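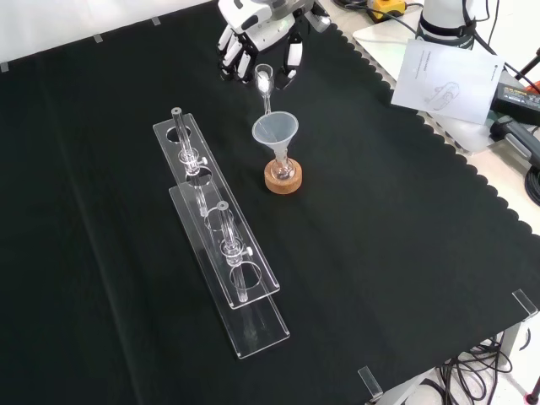
## 3. How we counted the cylinders

I'll be upfront about the messy part first. We wanted to know how long a household cylinder of cooking gas lasts in the hill villages above Skendton, and the delivery slips we had hoped to lean on were in terrible shape. Some were smudged, some had two dates, and a whole stack from the Grivwood depot had been filed by driver and not by village (I spent most of July sorting those on my kitchen floor!). In the end we kept 1154 slips from eight depots and dropped every one where we couldn't read both the address and the fill weight.

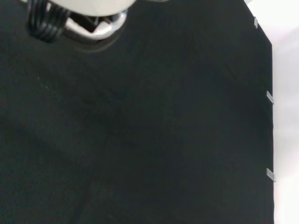
Weighing was the other half of the job, and I enjoyed it a lot more. We put a flat scale under the cylinder in 100 homes and let it log the weight day and night, with a lead running back to a small box on the wall. The leads gave us more trouble than the scales did. Anything left lying loose got kicked, so we ended up bundling the slack into a tight coil, much like the black cables in Figure 1, and hanging it off the floor. After that the dropouts fell away almost completely, and I wish we had done it in the first village.

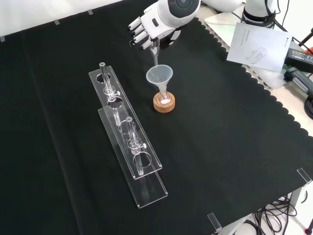
**Household Fuels Group, Andreadis Institute, Skendton**

We then matched each weight record to its slips. A refill shows up as a sudden jump, so lining the two up was easy enough when a home had one cylinder. Homes with a spare were harder – the slip can be weeks older than the jump – and for those we trusted the scale and used the slip only to check the fill weight.

Wukel, the highest village in the study, needed its own rule. Trucks can't get up there after heavy rain, and families share cylinders while they wait, carrying them from one house to the next.

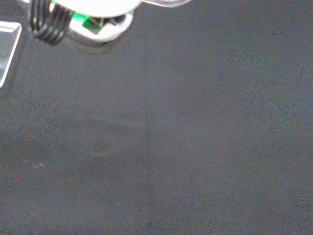
A shared cylinder looks like a very thrifty family on one scale and a very hungry one on another. We treated any group of homes that told us they shared as a single home, divided the gas by the number of people eating there, and left out five homes where the answers changed between visits. I still go back and forth on that last choice, and Section 4 gives the results both ways.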